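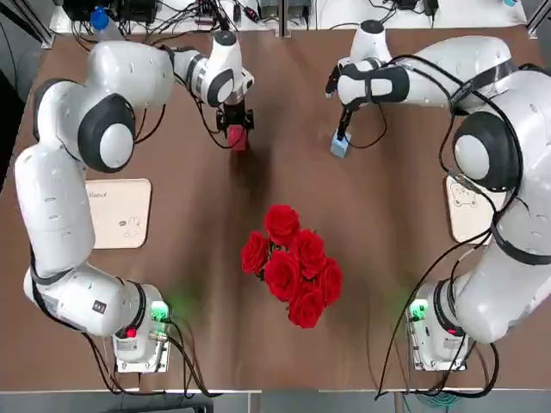
# Costness puts the roses back on the table

**September 12, 2025** – Costness, the tableware and flower firm, today launches Brekico, a range of small table bouquets for people who would like to see whoever is sitting opposite.

The first in the range is a bunch of red roses, packed tightly together with no fern, no ribbon and no twigs sprayed silver. It looks well on a plain brown tabletop, and it leaves room for the things that end up on most family tables.

"We asked customers what they did with a big arrangement at dinner," said Estíbaliz Mateos, head of flowers at Costness. "Most of them put it on the floor."

Brekico was tried out in 40 homes from April. Testers were asked to keep the roses in the middle of the table through meals, homework and at least one board game. Complaints were few, and the longest concerned the board game.

The range will be sold in 265 shops, with a first run of 500 bouquets set aside for online orders. Delivery takes 2 days. Vases are sold separately – Costness is, after all, a tableware firm.

**Press contact:** Sławomir Pawlak, Costness press office. Samples can be sent to newsdesks on request, one per desk.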